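Wrist camera only, does the cup result hold up?

skemitz_lab
Reading a report on grasping with just the wrist view. They trained on 50 demos and claim the policy copes with cups it never saw. Has anyone repeated it?

Linnea Boström
We tried in May with 100 demos and 15 cups. Pale ones were worse than dark ones, and shiny bases worst of all. Dropping the learning rate made no difference. Check whether they held out whole cups or only positions. We got roughly the same score as them when we held out positions only.

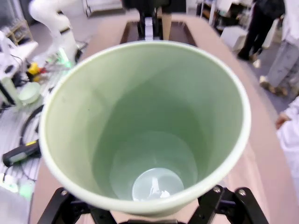 Wrist view, green cup between the fingers. Note the glare on the base.

delell
never managed it, try more demos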